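把线理清楚再谈抓取：与一位双臂控制软件工程师的对话

双臂机器人收拾桌面的演示视频，这两年看得不少。多数演示里，桌上放的是杯子、积木和水果，形状固定，位置好估。Jiltel的软件小组选了另一类东西：电线。

小组规模不大，负责感知、规划和一套自用的调试工具，工具在内部叫Laing。接受采访的工程师从项目立项起就在组里，主要写规划部分，后来也接手了一部分底层控制。他要求不署名，理由是很多代码是同事写的。

“线缆麻烦在它没有一个确定的姿态。”他说，“一个杯子，六个自由度就描述完了。一根线，你得描述一整条曲线，而且它跟别的线压在一起的时候，上下关系也要知道。”

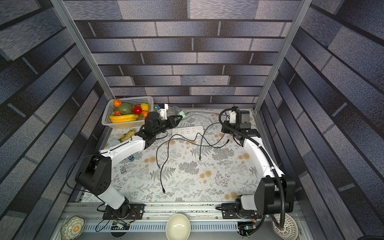 双臂工作单元俯视，桌布中央为排插与缠在一起的黑色线缆。

他们最初的做法是先分割，再提骨架，把每根线变成一串有序的点。在纯色桌面上效果还行，换上印花桌布之后问题就来了。细线条的植物图案会被当成线，线经过深色花纹时又会断开。四月的一次内部评测用了100组布置，其中17组在交叉点上把两根线接错，规划器按错误的拓扑去拉，结越拉越紧。

“那17组我们一组一组看过。”他说，“大部分不是分割的错，分割的结果人看着都觉得不错。错在交叉点附近那几个像素，程序要决定哪段接哪段，它只看了方向，没看曲率。”

后来的改法并不复杂。俯视相机只负责给出粗略的走向和候选交叉点，每个候选都带一个置信度。置信度不够的，规划器先不抓，派一只手臂过去，用腕部相机近看一次，再更新这张图。
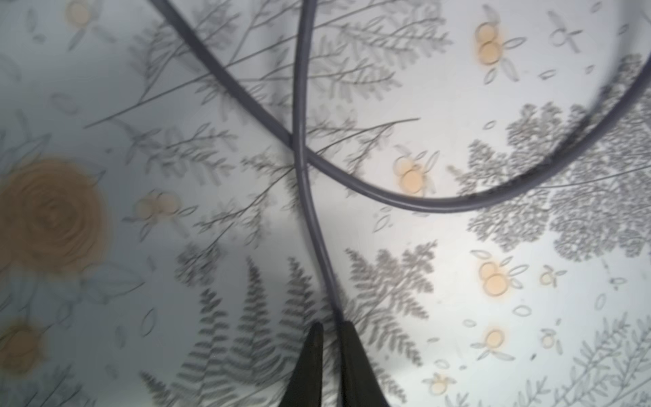

近看也有近看的毛病。距离一短，视野里常常只剩一小段线，程序不知道这一段属于全局图里的哪一条。小组的办法是把手臂当前的位姿和俯视图里的曲线投影到腕部画面上做匹配，匹配不上就退后一点再拍。他说这一步对手眼标定很敏感，标定差2毫米，两根挨得近的线就可能对调。现在Laing每次启动都会跑一遍标定检查，超出阈值直接拒绝执行，组里一开始有人嫌烦，后来也习惯了。

谈到规划，他花的时间最长。两只手臂共用一块桌面，早期版本把它们当作一个整体来搜索，求解慢，而且稍有扰动就要重来。现在改成了先后次序加区域预约：一只手臂申请一块空间，另一只绕开，用完立即释放。

“预约的粒度调了很久。”他说，“太大，两只手臂基本在轮流干活；太小，它们老是走到一半停下来等对方。我们现在按连杆扫过的体积算，再加一圈余量，线也算在里面。被提起来的线会占空间，这个一开始漏掉了。”

漏掉的后果是，一只手臂提着线往外走，另一只手臂从下面穿过去，线挂在了肘部。力矩监测让它停了下来，没有损坏，但那次的日志他留到现在，做回归测试用。类似的案例存了323条，每次合并代码之前都在仿真里重放一遍。仿真用的是合作方Wamada提供的柔性体模型，他的评价是“弯曲还可以，摩擦不太像”，所以凡是跟桌布摩擦有关的参数，仍然要在真机上调。 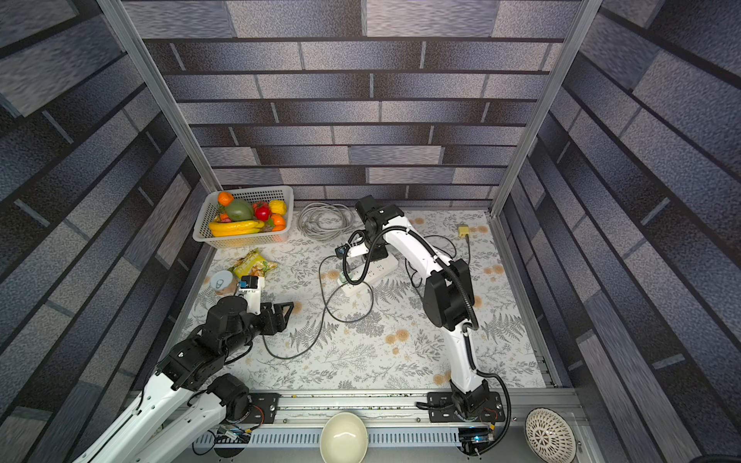
阅读时间：约6分钟

问到桌上为什么还要放水果篮和零食袋，他说规划器需要障碍物，而且需要各种各样的障碍物。篮子的网眼会让深度图出现空洞，零食袋反光，深度值会跳。感知模块把这些区域标为“未知”，规划器按占用处理。这样保守，绕路多，但不会撞。

“有人提过用学习的办法端到端做，我们也在试。”他说，“抓取点的选择已经换成学出来的模型了，比手写规则好。但拓扑那一层我还是想留着显式的表示。出了问题，我打开Laing，能看到它以为哪根线在上面。要是看不到这个，我不知道怎么改。”

Laing的界面他给我们演示了几分钟。左边是时间轴，右边叠着曲线图和两只手臂的预约区域，点任何一个时刻，都能看到当时规划器排在前面的几个候选动作和各自的得分。界面谈不上好看，字很小，颜色也是随手选的。他说外部团队来问过能不能开放，目前只给了Skonville的一个实验室试用，对方提的第一条意见是文档太少。

下一步的工作是插拔。把插头从排插上拔下来，需要一只手臂按住排插，另一只沿轴向用力，两边的力控要在同一个周期里协调。现在两只手臂的控制器各有各的时钟，同步靠软件补偿，抖动偏大。他准备先把这部分重写，再谈别的。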